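Projekte > Kalender & Papier > Zwischenberichte > April

Zwischenbericht an den Förderfonds Londcombe: Der Flakness-Wandkalender

Hallo zusammen, ihr wolltet wissen, wo wir mit dem Kalender stehen, und ich schreibe das lieber gleich ausführlich auf, sonst telefonieren wir wieder dreimal. Kurz vorweg: Wir liegen im Plan, beim Papier haben wir umdisponiert, und eine Entscheidung brauche ich noch von euch (kommt weiter unten).

Zum Inhalt. Der Flakness-Kalender zeigt ja alte Titelblätter der Wanderzeitschrift Lollska, ein großes Blatt pro Monat, dazu ein Deckblatt und eine Rückseite mit den Bildnachweisen, macht 14 Blätter. Im Archiv lagen 1004 Hefte, und ich habe sie wirklich alle in der Hand gehabt! Die frühen Jahrgänge sind ein Traum, viel Handsatz, kräftige Farben, manchmal ein schief sitzender Titel. Danach kommt eine lange Strecke mit braunen Fotos von Wanderstiefeln. Davon haben wir genau eines genommen, für den November, da passt es einfach.

Die Auswahl steht also. Beim Juni hatte ich lange zwei Favoriten, die Fähre und das Kornfeld, und habe mich am Ende für die Fähre entschieden - das Kornfeld war im Druckraster so grob, dass man es auf Kalendergröße kaum hätte ansehen mögen. Gescannt ist inzwischen alles, retuschiert sind die Blätter Januar bis August. Knicke und Rostflecken von den Heftklammern nehme ich raus, Preisaufdrucke und Stempel bleiben drin. Das hatten wir im Antrag so beschrieben und ich finde es immer noch richtig.

Jetzt zum Papier. Geplant war das gestrichene von Pelkonen, und der Probedruck sah auch prächtig aus, nur kann man darauf nicht schreiben. Der Kugelschreiber rutscht, der Füller schmiert, und wer trägt in seinen Wandkalender keine Geburtstage ein? Wir nehmen jetzt die ungestrichene Sorte aus demselben Haus. Die Farben werden einen Hauch matter, dafür hält sogar Bleistift.

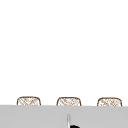
Preislich tut sich dabei fast nichts, der Posten bleibt im bewilligten Rahmen. Was sich verschiebt, ist die Lieferzeit, und deshalb habe ich die Bestellung vorgezogen. Die Rechnung dafür taucht schon in der Abrechnung zu diesem Bericht auf, bitte nicht wundern.

Die Auflage ist der Punkt, an dem ich euch brauche. Im Antrag stehen 2000 Stück. Die Buchläden haben aber deutlich freundlicher reagiert als gedacht, und die Druckerei macht uns für 3000 einen guten Stückpreis. Ich würde gern die größere Menge drucken und die Mehrkosten aus dem Verkauf decken - euer Zuschuss bliebe gleich. Das Risiko ist natürlich, dass wir im Februar auf Kalendern sitzen, die dann keiner mehr haben will. Eine kurze Antwort bis Ende Mai reicht mir völlig.

Noch offen: die Bildrechte für das Oktoberblatt (Anfrage läuft, Ersatzmotiv liegt bereit), die Feiertage im Kalendarium und die Frage, ob Spiralbindung oder Leimung. Ich bin für die Spirale, weil das Umblättern damit so viel angenehmer ist. Beim Leim hätte man die Blätter allerdings hinterher schön abreißen und rahmen können, und das wurde schon öfter gewünscht. Im nächsten Bericht steht dann, wie es ausgegangen ist, und ein Muster schicke ich euch mit.

Kommentare

wanderfalke: Bitte Spirale! Mein geleimter Kalender vom letzten Jahr hat sich im März in seine Einzelteile aufgelöst.

papierliebe: Schade um das Kornfeld. Gibt es das vielleicht als Postkarte? Da wäre das Raster doch egal.

Lesezeichen: Kann man schon vorbestellen? Ich bräuchte zwei, einen für die Küche und einen für meine Schwester.

Zuletzt erschienen

Flakness: Wie wir die Titelblätter scannen
Lollska-Archiv: Was in den Kisten lag
Ungestrichen oder gestrichen? Papierproben von Pelkonen
Förderfonds Londcombe: Fristen für Anträge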